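NOTES - noise talk, Plergate library, upstairs room

(print big this time, couldn't read last lot)

Slide 1 - title
Wait for door to shut. Say hello. Toilets, fire exit, tea after.
Talk is 40 mins, questions at end but shout if you can't hear me. (Pause for the joke. Don't explain the joke.)

Slide 2 - why noise
Not music, not speech. The stuff you never asked for. Fridge, road, next door's boiler.
Ask room: what woke you up last night? Take a few answers. Keep it moving, last time at Allmont this ate a quarter of the talk.
My own answer if they go quiet - the bin lorry, reversing.

Slide 3 - old complaints
People have moaned about town noise for as long as there've been towns. Cartwheels on stone. Bells. Street sellers. Dogs.
Read out the 1808 letter, the Plergate one. Slowly!! Shopkeeper writing to the parish about the smith across the lane starting before light. "I am robbed of my mornings." Love that line. Say it twice.
Point out he isn't saying loud. He's saying early. Keep hold of that, comes back on slide 6.
Letter is a copy, original too fragile. Someone always asks.

Slide 4 - loud vs annoying
Two different things. Meter gives you one of them.
Dripping tap is hardly anything on a meter. Try sleeping next to it.
Waterfall, plenty loud, people pay to stay near it.
What makes a noise annoying: can't predict it, can't stop it, think somebody could stop it and won't.
Third one gets nods. Let it.
Skip the decibel chart unless they look keen. If keen: it's not a normal ruler, going up ten is a big jump not a small one. Leave it there.

Slide 5 - play clips
Clip A street market, clip B same street at night, one moped.
CHECK SPEAKERS FIRST. volume at half. Allmont had it at full and a lady in the front row nearly left.
Hands up which is worse. Usually B. Why? Take two answers, move on.

Slide 6 - time of day
Back to our shopkeeper. Same sound at noon and at 4 in the morning, not the same sound at all.
Background drops at night so everything sticks out.
Also you're lying there with nothing else to do but listen.
Kettunen Road survey - we asked residents to keep a noise diary through December. Best bits:
- most entries were between midnight and five, though most of the actual traffic is teatime
- one household wrote "hum" every single night, turned out to be their own freezer
- the church clock, hardly mentioned. They're used to it. New people mention it, then stop.
Be kind about the freezer. They might be in the room.

Slide 7 - getting used to it
You do and you don't. You stop noticing, body doesn't always stop. Can still sleep lighter.
Don't frighten anyone. Say lighter sleep, say tired, leave it at that, I'm not a doctor.

Slide 8 - what you can do at home
Quick list, don't read them all out:
Move the bed. Free. Away from the party wall or the window wall.
Gaps first, then glass. Draught strip round the door, cheap, shuts out more than you'd think.
Rugs, curtains, books - these calm the room down, they don't do a lot for next door's telly. People mix this up constantly so say it clearly.
Something soft under the washing machine.
Steady sound like a fan can cover small noises. Not for evryone.

Slide 9 - earplugs 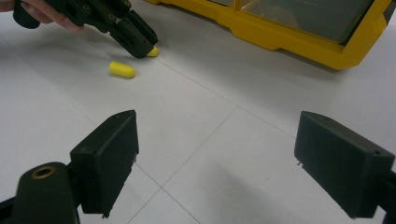

Foam earplugs, the yellow sort.

Roll thin, pull top of ear up and back, in, hold till it fills out. Mime it. Most people just poke them in and say they don't work.
Clean hands. Sore ear, don't use them, ask the chemist.
Alarm clock!! Test you can still hear it. And the smoke alarm.
Somebody will ask about wax ones. Fine, same idea, messier.

Slide 10 - talking to the neighbour
Hardest slide. Slow down.
Go in the day. Not at the time, not in your dressing gown.
Say what you hear and when. "Thudding, after eleven" is easier to hear than "you're so loud".
Most people have no idea it carries.
Still no good - diary, then council. Diary helps, dates and times, keep it dull.

If running late: drop 7 and the decibel bit. DON'T drop 10.

Slide 11 - the quiet walk
Starts outside the old Astero cinema, down the steps, along the canal, back by the mill. Up to 2 hours if people dawdle, they will.
No talking till the lock. Then everyone says what they heard.
Sign up sheet by the urn. Pen on a string this time, we lost teh last one.

Questions.
Likely ones - wind turbines (don't know enough, say so), leaf blowers (let them vent, then next), is it getting worse (depends where you stand, roads yes in places, factories no, the works has gone).

Laptop off projector before tea. Chairs back in the cupboard, key to front desk.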